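Sestance says its snacks got healthier. The bags got smaller

29 September 2021
14 comments

Snack maker Sestance announced this week that it has cut the calories in its best-selling Emwood puffs by 40 percent. It's a big number, and the company has put it in big letters on its website. Look a little longer and it starts to shrink.

The new Emwood bag holds less food than the old one. Sestance confirmed this in reply to an email, after first sending over the press release a second time. The recipe has been changed too, a spokesperson said, but the company would not say how much of the cut comes from the recipe and how much comes from putting fewer puffs in the bag.

That seems like the one thing a shopper would want to know.

The price, meanwhile, is staying where it is. Sestance calls this "holding the line for families." Anyone who has bought cereal, ice cream or toilet paper in the last few years will have another name for it.

The company also points to a survey in which 81 percent of customers said they were "satisfied or very satisfied" with the smaller size. The survey went to 2000 people who had signed up for Sestance coupons. They were asked before the new bags reached stores, and the question did not mention price. We asked to see the full list of questions and were told it was not being shared at this time.

Po-yen Yau, who runs a corner store in Ondlow and has stocked Emwood since it launched, isn't impressed. "They told me in June there was a new recipe coming," Yau said. "Then the boxes came in and they were lighter. I've had two regulars bring a bag back to the counter because they thought it was a bad one."

Yau thinks most people will just buy 2 bags where they used to buy one — and at that point it's hard to see whose waistline has been helped.

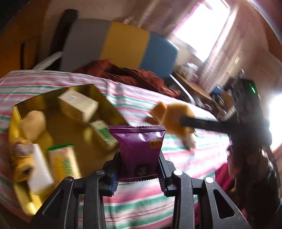

Small snack packets have become a common sight at home.

There is a fair case for smaller bags. Plenty of people eat whatever is in the packet and stop when it's gone, and a smaller packet means they stop sooner. If Sestance had said that, and knocked a few cents off, there would be little to complain about. What it said was "a healthier Emwood," and a smaller amount of the same thing is a strange way to earn that word.

Rival brand Chu, which sells a similar puff, said it has no plans to change its own bag. It said much the same thing last year about its crackers, a few months before they came in a shorter box.

Sestance says the full nutrition details for the new recipe will go up on its site "soon." It did not give a date.

Share 37
Comments 14

RELATED
Chu crackers: same price, shorter box
What does "family size" mean anymore?
Ondlow shoppers on the weekly grocery bill

Get our morning newsletter. By signing up you agree to our privacy policy.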